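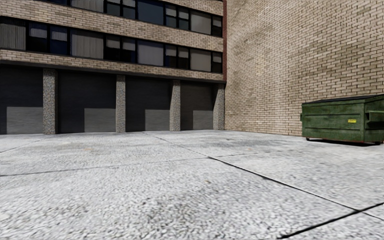 About Orham

Orham makes practice yards for delivery robots. Each one is a simulated place where a customer can try out route software before a real machine goes outdoors. Osamu Hosoda and Mitsuko Nishimura run the company, and the library now holds 216 yards. Our service yard set has brick walls, garage doors and jointed concrete.

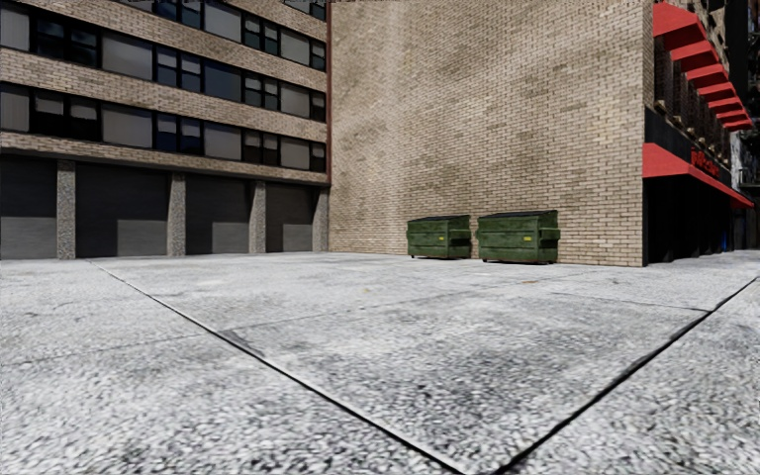
Can I try a yard before I buy?
Ask Hajnalka Kovács for a trial key. It opens 2 yards of your choice.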